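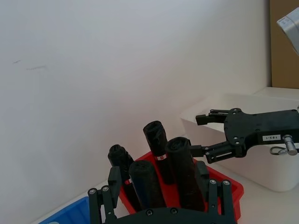 Black refuse sacks on the roll, in a red tray.

Fri 10 January

Flullby to stop free sack deliveries in Stustwood

Households in Stustwood will collect their refuse sacks from local shops from February, when the doorstep delivery run by waste contractor Flullby comes to an end.

Each household will be entitled to two rolls a year at no charge. Extra rolls can be bought at the same counters. Residents need to show a council tax bill or a tenancy letter the first time they collect, and a neighbour can pick up on their behalf with a signed note.
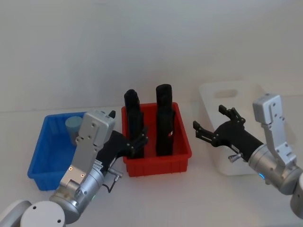 Collection points will open at 16 shops and at the library on Nyamweya Road. Opening hours vary, and the full list is being posted to every address with the new bin calendar. Flats at Fonirska Court are not affected – they will go on using the shared bins behind the block.

Joscha Kasten, contracts manager at Flullby, said: "Last year we had 1,000 calls about sacks that were left at the wrong door or went missing from the step. Collection lets people pick them up when it suits them."

Anyone who cannot get to a shop because of illness or disability can ask for home delivery to continue. Requests made before the end of the month will be dealt with within six working days. 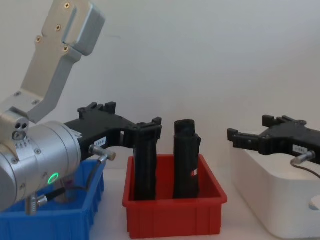

Stustwood Tenants' Forum said it accepted the change but wanted home delivery offered to all residents over 75 without a form, and would raise this again at its February meeting.

Collection days for rubbish and recycling stay the same.

Ends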